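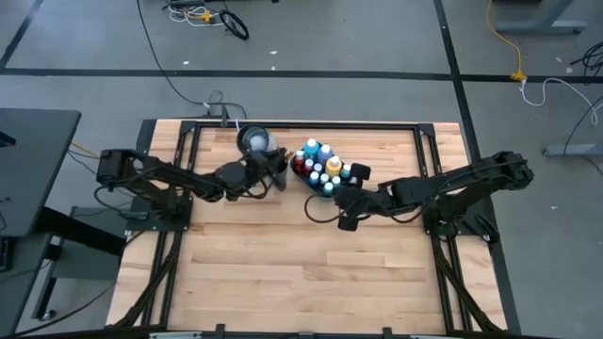
Cherche 2 personnes pour la saison, café-cantine Pomedum. Démarrage janvier, vite si possible.

On est une petite équipe, salle de 26 couverts, midi seulement + goûter le mercredi. Cuisine simple, carte courte, on change les plats chaque semaine selon ce que livre Ruotsalainen (notre maraîcher). Pas de friteuse, pas de service du soir. Ouvert du mardi au samedi.

**Poste 1 : aide cuisine / plonge**

- 23 h par semaine, arrivée 8h30
- épluchage, mise en place, entrées froides, plonge pendant le service
- savoir tenir un couteau. Le reste on montre
- port de charges (cagettes, sacs de farine), à savoir avant de postuler

**Poste 2 : salle et comptoir**

- même volume d'heures, arrivée 10h, fin 15h en gros, plus tard le mercredi
- accueil, commandes, café, encaissement, remise en état de la salle
- un peu d'anglais utile, beaucoup de clients viennent des bureaux Hilley à côté
- à l'aise avec une machine à café deux groupes, ou envie d'apprendre

Contrat de 3 mois, renouvelable si ça colle pour tout le monde. Smic horaire + pourboires partagés à parts égales cuisine et salle. Repas du midi pris ensemble à 11h15, compris. Moitié de l'abonnement transport. Tabliers fournis, chaussures fermées à prévoir (antidérapantes pour la cuisine svp).

Débutants ok pour les deux postes. Étudiants aussi, mais il faut être libre tous les mercredi, on peut pas s'arranger là-dessus. Le samedi ça se discute, un sur deux possible.

Pour postuler : un mail court ou un mot déposé au comptoir, avec vos dispos et un numéro ou on peut vous joindre. CV si vous en avez un, lettre de motivation pas la peine. Dites juste quel poste vous intéresse, ou les deux.

Demander Santeri Vainio pour la salle, Martti Huttunen pour la cuisine. Évitez d'appeler entre midi et 14h, personne ne décroche. Passez plutôt après 15h, entrée par la cour, sonnette Ellness (l'ancien nom, pas encore changé).

Essai d'une journée, payé. Réponse à tout le monde dans la semaine, même si c'est non.

Ah et : local au rez-de-chaussée, mais la réserve est au sous-sol, escalier raide. Vestiaire avec casiers, apportez votre cadenas.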